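Rechercher sur le site Saisir un mot-clé OK

Coopérative d'achats Pernine – Compte rendu de la réunion du groupe dépôt
Publié le vendredi 23 mai 2025 par le secrétariat

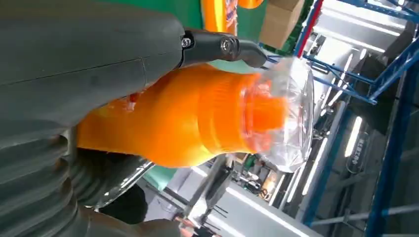 Bouteille de lessive orange, bouchon et col sous sachet transparent.

Présents : le groupe dépôt, deux représentants des points de retrait, le secrétariat. Excusé : le représentant du point de retrait Farquharson. La séance est ouverte à 18 h 10.

1. Approbation du compte rendu précédent
Approuvé sans modification.

2. Lessive liquide : emballage des bouteilles
Le groupe revient sur les fuites signalées par les points de retrait. Sur la dernière commande de 603 bouteilles, cinq sont arrivées avec le bouchon desserré. Deux cartons ont dû être repris et les étiquettes refaites.
Il est décidé de généraliser le sachet plastique transparent sur le bouchon et le col. Le corps de la bouteille reste nu, pour que l'étiquette puisse être lue sans rien déballer. Le sachet est posé au dépôt après contrôle du serrage.
Une représentante demande si un film rétractable ne tiendrait pas mieux. Le devis de Morkasetti est jugé trop élevé pour les volumes actuels. Le point sera revu à la rentrée.
Les bouteilles voyagent debout dans les cartons – la consigne existait déjà mais n'était pas affichée au poste d'emballage. Affichage à faire.

3. Rayonnages
Le contrôle annuel des rayonnages est fixé à la semaine prochaine. Les allées devront être dégagées la veille au soir. Aucun carton ne doit rester au sol le long des murs ni devant les montants.
Les produits lourds (lessive, savon noir, vinaigre) passent sur les niveaux bas. Les commandes préparées ne sont plus stockées avec la réserve.
Demande d'un point de retrait : étiqueter les niveaux en plus des travées. Accepté.

4. Cartons
Il reste 415 cartons du modèle moyen. Commande de 100 cartons du petit modèle chez Testoline, pour les paniers individuels. Les cartons de retour en bon état sont réutilisés, les autres vont à la benne papier. Rappel : retirer l'ancien bordereau avant réemploi, il y a encore eu une erreur de livraison ce mois-ci.

5. Sachets vides
Un membre fait remarquer que les sachets retirés par les adhérents finissent à la poubelle. Proposition de bacs de collecte aux points de retrait. Avis partagés – la place manque à Farquharson. Essai d'un mois dans les deux autres points, sans engagement pour la suite.

6. Questions diverses
La clé du local des palettes n'a pas été retrouvée. Un double sera commandé.
Les rouleaux d'adhésif sont à ranger dans le tiroir du poste d'emballage en fin de journée.

Prochaine réunion : date à confirmer par courriel. Séance levée à 19 h 35.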